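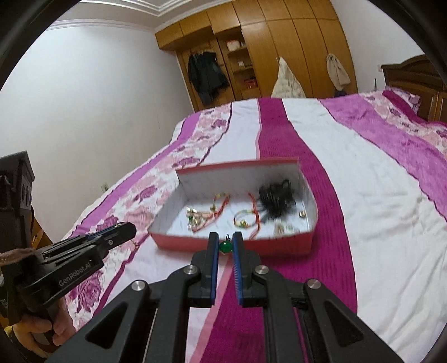 green bead pendant, red box

Forums > Games > Collector's Editions > Finari: Livmont Edition

Posted by Kulsoom Gondal, April 20, 2024

So who's ordering the Livmont Edition of Finari? Art book, steel case, soundtrack on 2 discs. Store page says December and nothing else. No price for the UK yet, just "from 100" with no currency lol

trirenfan26
In. Day one. Loved the first one, dont care what it costs

mossgate
Wait for the contents list. Triren did this with Gilani — the art book was 26 pages and half of that was adverts for the season pass. Never again

trirenfan26
Gilani was years ago, differnt team

mossgate
Same publisher. Same shop. Same "while stocks last" rubbish

pebble_935
Does it include the expansion or only the base game? Page says "full adventure" which could mean anything

Kulsoom Gondal
Asked support. They said base game plus three days early access. Expansion seperate

pebble_935
Pass then. Will get the standard in a sale

oldhat
Bit harsh. Soundtrack alone is worth it for me, the Gilani one still gets played in the car. Steel case was decent too, no dents

mossgate
Mine came dented. Took them five weeks to swap it

Kulsoom Gondal
Preorder's in anyway, can cancel up to dispatch. Will post if the UK price turns up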